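# Bendlow Kitchen Challenge

The **Bendlow Kitchen Challenge** is a student robotics competition held entirely in simulation. Teams write control software for a virtual household robot, which is then asked to carry out kitchen chores such as opening cabinets, moving small objects between shelves and turning on a faucet. It grew out of a class project at Bendlow College and is run by the school's robotics club. Its organizers describe it as a test of "general household skill," a claim that has been disputed by former entrants and at least one of its own judges.

## Background

The competition began as the final assignment in an elective course taught by Rosimeire Vasconcelos. The course had been built around a small wheeled robot called the Barbosa, which students assembled from a kit and drove through a maze. Vasconcelos dropped the maze after the kits wore out and moved the assignment into a simulator, where a broken gearbox cost nothing to replace. The first simulated assignment had one kitchen and one task, opening a drawer.

The robotics club took over the assignment and opened it to students outside the course. Club publicity has often called this the founding of a "league." For its first two seasons, however, every team came from Bendlow, and several students were listed on more than one team. Outside schools were admitted later, and the largest season on record drew 22 teams, of which six withdrew before scoring.

## Format

Each team receives a practice set of kitchens and a written list of tasks. The final round uses kitchens that entrants have not been given. A trial starts with the robot at a random spot on the floor and ends when the task is complete, when the clock runs out or when the physics engine reports an error. Errors count as failures for the team, a rule that has caused more complaints than any other.

Tasks are divided into two groups:

- **Fixture tasks**, in which the robot operates part of the room, such as a cabinet door, a drawer or a faucet lever.
- **Object tasks**, in which something has to be picked up and put down in a named place.

Teams may use any method. Early entries were mostly hand-written scripts that looked up the position of the target and moved the arm along a fixed path. A rule change removed direct access to object positions and required teams to work from rendered camera views. Scripted entries did not disappear after this. Many were rewritten with a simple detector in front and kept the same fixed path behind it, and they continued to place well in fixture tasks.

The final round consists of 266 trials per team, run overnight on the club's computers. Results are posted as a single percentage. Requests to publish the scores for each task separately have been made in most seasons and granted in one.

## Kitchens

The rooms are put together by a generator the club calls Plulto, which chooses a floor plan, a set of cabinet styles and a color scheme, then scatters small objects over the shelves and counters. Club material states that the generator can produce "thousands" of kitchens. The figure counts every change of color as a new room. Students who examined the files found that the number of distinct cabinet models was much smaller, and that the same handles turned up under different finishes.

Even so, wall cabinets are usually considered the hardest fixtures in the set. A cabinet may combine open shelving with a closed door, and the small objects are placed without much concern for whether an arm could reach them comfortably. Glass doors add a further problem for camera-based entries, which can detect a bottle behind the pane and send the arm straight at it. 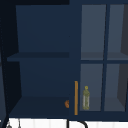 Mỹ Phùng, who entered as a student and later served as a judge, has written that most failures on glass-door cabinets come from the order of steps and have little to do with grasping. In her account, teams trained their software to recognize the bottle and the handle separately, scored well on both, and never checked whether the robot knew that one had to come before the other. The club's reply was that checking this is the entrants' job.

## Avberg demonstration

In December, after one of the early open seasons, the club arranged a live demonstration in the Avberg building using a real arm and a cabinet bought secondhand. The winning software was loaded with few changes. A notice in the student paper reported that the robot "opened the cabinet in front of a full room." Phùng's notes from the same evening record two openings in nine attempts, with the door already ajar in one of them. The club has not disputed her numbers, but its website still quotes the notice.

No second demonstration has been held. The rules page, last revised 14 Mar 2022, says that hardware trials are "planned for a future season." The same sentence appeared in the version before it.

## Reception

Within the college, the competition is generally regarded as good teaching. Students leave it having written a working program, read other people's code and dealt with a long list of failed trials, and Vasconcelos has said she never meant it to do more than that. She has kept some distance from the club's publicity and asked for her name to be taken off a poster that promised "robots ready for your home."

Criticism has centered on what the final score measures. A team can reach a respectable percentage on doors and faucets alone - the fixture tasks make up more than half of the trials - without moving a single object. Supporters answer that the weighting is public and that any team is free to work on the harder group. Both things are true, and the weighting has stayed the same through three rule revisions.

## See also

- Barbosa (teaching robot)
- Plulto scene generator
- Bendlow College Robotics Club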